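Hi all! I'm Tahmineh, and I look after the shared kitchen corner at Clillham. I need 2 people for Wednesday afternoons, nearly three hours each time, to help me keep the microwave and its glass plate clean. You take the plate out, wash it, wipe the inside, put it all back (I'll show you, it's easy!). Pay is $20 an hour, and there's always tea.

The glass plate and the microwave: 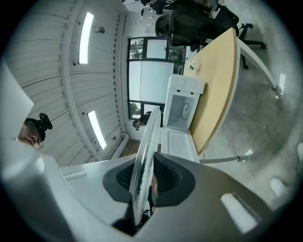
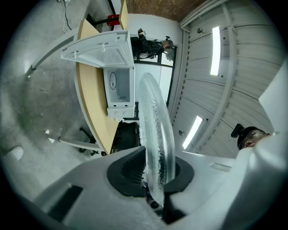 ## How to apply

Drop a note to me or Maëlys Hamel in room 267. Tell us which weeks you can do, and if you've cleaned kitchens before, great, but it's fine if you haven't!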